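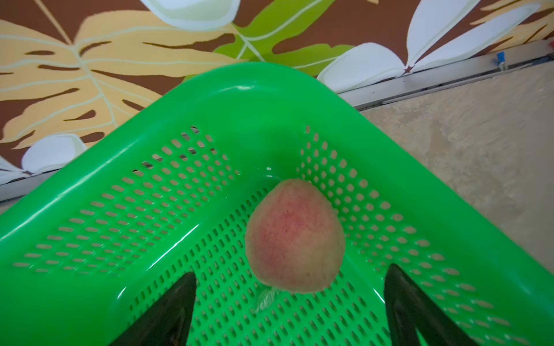 The fault that stopped the Sallari cell in May took less than a second to happen and most of the summer to close out. Fladent, which builds the cell, has since changed the way its two arms are stopped. The engineer who was running it that day agreed to talk about it on the condition that the piece stayed on the technical side.

The job is a simple one to describe. One arm takes a piece of fruit out of a basket and puts it in a plastic shopping bag. Then each arm takes one handle, and the two lift the bag together and carry it to the front of the cell. The customer, a produce packer in Kamata, wanted to know if it could be done with ordinary thin bags.

"The fruit was never the hard part," the engineer said. "A peach bruises, so you keep the grip force low and you come in slowly. We had that working early on. The bag is harder. It folds, it sticks to itself, and the handles are never where they were last time."

It was during a run of 300 cycles that the cell failed. Up to that point there had been 39 recorded errors, nearly all of them missed handles. The arm would close its fingers on air, back off and try again. An error like that costs time and does no harm.

The one that mattered came during the lift. Both grippers had hold of the bag. The left arm reported a fault in its wrist and stopped, as it was supposed to. The right arm kept going.

"You would expect that if one stops, they both stop," the engineer said. "That was what I expected, and I had written part of the code. But the wrist fault was handled in the arm's own controller. It stopped its own arm and sent a message to the main program. The main program was waiting on something else and did not read the message in time."

With the left arm locked, the right arm pulled the bag tight until one of the handles tore. The arm then swung free, since the resistance it had been working against was gone, and its wrist hit the frame of the cell. The force logged at the wrist was 68 newtons. The bag split and the fruit went on the floor. A bracket was bent, and a cable had to be replaced.

There was no injury. The engineer was standing at the front of the cell with one hand on the rail, ready to clear the bag.

"I had my hand in there 10 seconds before," the engineer said. "I had reached in to straighten a handle, because it was quicker than waiting for the retry. We all did it. The arms were slow and light, and we had gotten used to them."
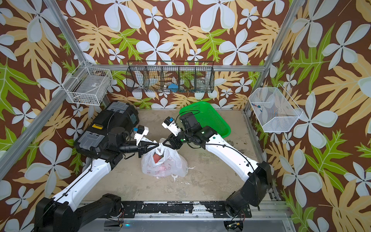
Lena Orsak

The first report blamed the wrist sensor. It was swapped out and the cell was started again the same afternoon, and for two days it ran without trouble. Then the left arm stopped in the same way, this time with empty grippers, and the right arm again finished its move.

"That was when we quit looking at the sensor," the engineer said. "The sensor had a loose connector, yes. That was the reason the arm stopped. But an arm is allowed to stop. What we had to explain was why the other one did not."

The emergency button had been tested before the cell was put to use, and it had passed. Pressing it cut power to both arms at once. What had not been tested was a stop that started inside one arm. The checklist, which was carried over from an older single-arm machine called the Hitari, had no line for it.

"On the Hitari there was no other arm to think about," the engineer said. "We copied the list, changed the title, and added a line about the second power supply. I signed it. It looked complete to me."

The fix was made in two steps. The first was wiring. Each arm now has a fault output connected to a shared safety relay, so a stop in one removes drive power from the other without going through the main program. The second was a limit in software. While both grippers are holding the same thing, the force allowed on each arm is lower than when it works alone, and the lift ends if the two readings drift apart.

The lower limit has a cost. Some lifts are now abandoned when the bag catches on itself, and the cycle has to begin again from the handles. The packer in Kamata was told this and accepted it.

Asked whether a stiffer bag would have been the better answer, the engineer did not think so. "It would have hidden it. A stiff bag does not tear, so the arm would have dragged on it until something in the drive gave out. I would rather lose a bag."

The rule on reaching in has changed as well. The arms have to be parked and the drives switched off before anyone clears the floor of the cell, even for a scrap of plastic. The engineer admits that it is slow - clearing a dropped bag used to be a matter of reaching over - and that people complained for the first few weeks.

"I complained too," the engineer said. "Then I would look at the dent in the rail. We left it in. We could have changed that piece when we changed the bracket, but it does no harm where it is."

The revised checklist was issued on 10/28/19. It has a separate page for faults that begin in one arm, and each of them has to be triggered by hand with a bag held between the grippers before a cell leaves the shop. The wrist connector is now a locking type. Fladent is still going through its other two-arm cells to see which of them were signed off on the old list.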